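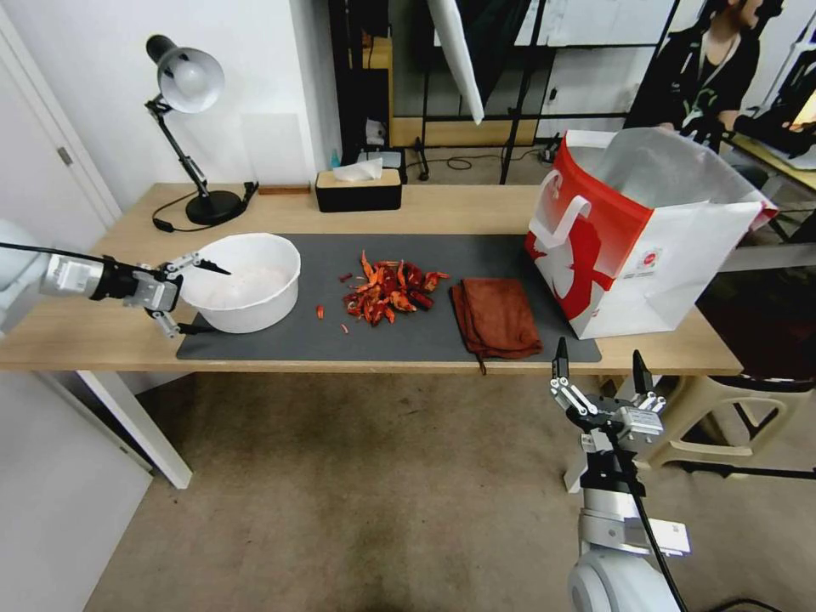 Dried red chillies and a white bowl

Drendo Party Songbox

The Drendo is a small singalong player with a screen you can read from the far end of a dinner table, and it comes loaded with 1,025 holiday songs. We've had one going in the shop since June and I still find things on it I've never heard!

Hanukkah is the best part for me. You get the old favourites, a good run of Yiddish numbers with the words spelled out so anyone can join in, and a whole folder of silly ones (the latke rap is a must). Christmas, Purim, New Year and St Lucy's are all there too, with 33 music videos made for the box by Clulleck. The one filmed in the snow at Riihimäki, with the brass band on sledges, gets played here far more than it should.

Words come up a line ahead, so you're not caught out when the verse changes. You can shift the key up or down, drop the lead voice, or leave it in if your lot are shy – mine are not. Two microphones are in the box, and the battery does an evening, around 9 hours with the volume at half.

It plugs into a telly with the lead supplied. Sound is good for a kitchen or front room, but for a hall you'll want the Cusell speaker as well. Song lists can be saved by name, and the new songs each autumn are free to download.

Comments

Gwawr Price: Does it have Maoz Tzur in a key that normal people can sing?
Rhodri Gwynne: Yes, two versions, and you can take either down with the arrow button.
Asger Norðdahl: Bought for my mother. She has found the echo setting. Brilliant thing.
Wanda Schumacher: Wish the mic leads were longer but we sang till midnight.

Last updated: June
Contact Gwawr Bevan at the shop | © Cusell | Back to top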